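Feldale Shared Workshop
Two-arm bench build, progress report for May
To: Hanine small projects fund
From: Siyabonga Shabalala

Short version

Both arms move. Both grippers open and close on command. Left arm picks reliably, right arm does not yet. Spend is inside the grant. Handover between arms not started, that was the May target and I missed it. Reasons further down. Need one decision from you on the second power supply, see Money.

Sorry this is coming Wednesday night and not earlier in the week, the calibration ate two evenings.

What got done

Right arm assembled and mounted. This was the big one. The base went on crooked the first time and I had to take it off, re-drill one of the holes and shim it. Level now, or level enough that the software stopped complaining. Two joints had their servo horns on one spline off, so the zero position was wrong and the arm tried to fold into itself. Fixed, and I wrote the correct horn positions on masking tape inside the housing so the next person doesnt repeat it.

Blue bracket on the side of the arm is the second version. First one split along the layer lines when I tightened the screws. Reprinted with more walls, lying on its flat side this time. Has held since. Print took most of a night at 12 percent infill plus the extra walls.

Gripper jaws. Swapped the short ones for the long ones. Better reach, worse squeeze at the tips. They flex. For light stuff fine, for anything with weight it slips out. I am leaving them on for now and will try gluing a strip of bike inner tube to the inside faces. Cost nothing, I have a dead tube.

Wrist camera. Mounted, focused, cable taped down along the arm. Latency is OK. The view takes in both fingertips with the table between them, which is what we wanted for lining up a pick. Focus ring had been creeping so there is a dab of hot glue on it.

Control code. Moved off the old script to one config file per arm. Startup used to be four terminal windows, now it is one command. Emergency stop key works on both arms at the same time, tested it plenty, mostly not on purpose.

Pick tests

Ran 152 picks in total on the left arm this month, mixed small objects, all from the tabletop, dropped in a bin to the side. 11 misses. Most of the misses were things lying flat and close to the table where the fingers touch down before they close. Some were just me driving it badly. I logged every attempt in the shared sheet, tab is called "left arm may", notes column has the object and what went wrong.

Right arm I did not score. It picks, but it lands to one side of where it should and always the same side, so it's an offset somewhere and not random slop. No point putting numbers on it until thats found.

For test objects I stopped using the foam blocks. Too easy, everything works on foam blocks. Its bench odds and ends now, different sizes and shapes, and the lighter things get knocked away if you come in too fast.

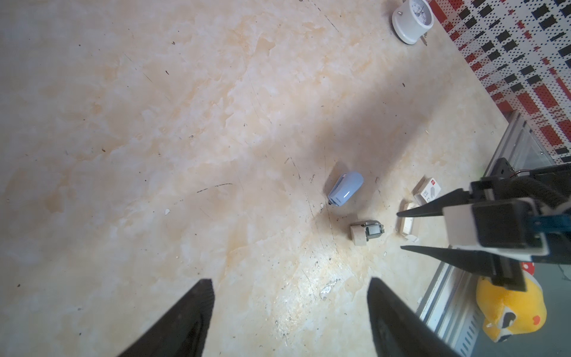
Hardest objects so far

Small motor. The metal casing is slick and I don't want the jaw tips anywhere near the open windings. Approach has to be across the casing, slow, and grip low. Left arm gets it maybe half the tries when it is turned the wrong way. Those tries are in the 152 but I only did a few.

White tray. Has raised edges so you would think easy, grab an edge. But the long jaws want to go over the top of it and then they press down. Needs a different wrist angle. Not solved.

Light blue plastic piece, rounded all over. Rolls or tips when one finger touches first. Closing speed cut in half helped a lot.

Alarm clock. Haven't tried. Round face, metal stand, I would like better grip before I lift something I paid for.

Soft toys. Surprisingly good. Forgiving, the jaws sink in.

What went wrong

1. Servo failure, right arm, elbow joint. Got hot, smelled, stopped. I think it was holding the arm out straight for too long while I was messing with the config. Replaced from spares. Have added a timeout that parks the arm if no command comes in. We have one spare left of that size.

2. Order from Śliwiński came short. The bearings arrived, the cable chain didn't. They are sending it. Until then the cable on the right arm runs loose and I have to watch that it doesn't catch on anything at full rotation. Caught once. Pulled the connector out, no damage.

3. Calibration on the right arm drifts after a restart. Not by much but you see it at the fingertips. Either the encoder values aren't being saved properly or the base is shifting a little. I marked the base position with a pencil line to find out which. Will know after a few more sessions.

4. Table surface. Marble pattern with specks all over, and the vision side hates it. The object finder picks up specks and crumbs as objects. I was going to cover it with plain gray paper, then thought no, people will want to use this on whatever table they have. So for now I filter by size and wipe down more often. Doesn't fully fix it. Small light-colored things still get lost.

5. Time. I said three evenings a week, it was closer to two. The workshop had the electrical work done on the back circuit and we were locked out for part of the month. Everyone lost time on that, not just this project.

Money

Spent to date: $1736. That covers both sets of servos, controller boards, filament, camera, the mounting rail, cables and the replacement bearings. Receipts are in the folder, one missing (the hardware store one, screws and shims, I will ask them for a copy).

Decision needed: second power supply. Right now both arms share one. When both move fast at once the voltage dips and one board resets. Workaround is to move them in turns, OK for testing but it rules out a proper handover demo. Options are

a) second supply same model, simple, fits in what is left of the grant
b) one bigger supply, neater wiring, costs more and I would need to redo the fuse block

I'd go with a. Would like a yes or no before I order, a one line email is fine.

Not asking for more money. If the inner tube idea fails I may want to buy proper silicone fingertip pads, small amount, will come out of the same pot.

Other people

Two members from the Zonville repair group came by to see it and want to borrow the design files. I said yes once the bracket drawing is updated, the one in the folder is still the version that split. They also offered time on their lathe, I might take them up on it for a stiffer base plate.

The Saturday beginners drove the left arm for an hour. Good test honestly, they do things I would never do. Found one bug where holding both grip keys locks the gripper shut until restart. Fixed same day.

Next

- find the offset on the right arm, this comes before everything
- inner tube strips on the jaws, rerun the same object set so the results compare
- cable chain on when it arrives
- power supply, once you say
- first handover, left to right, something soft to begin with
- update bracket drawing and send to Zonville
- write the assembly notes up properly. They are currently photos on my phone and pieces of tape

Handover is realistic for next report if the supply gets here in time. If not I can still show it slow, one arm moving at a time, and call it partial.

Safety

No injuries. One pinched finger, mine, no mark. Keep-clear line is taped on the floor on the open side of the bench. Rule for visitors is one person driving and another with a hand on the stop key, sign is up. Still want a real physical stop button in place of a keyboard key, have the part, needs wiring. Should have been on the list above, add it.

Call me if anything is unclear, after 6 pm is best.

Siyabonga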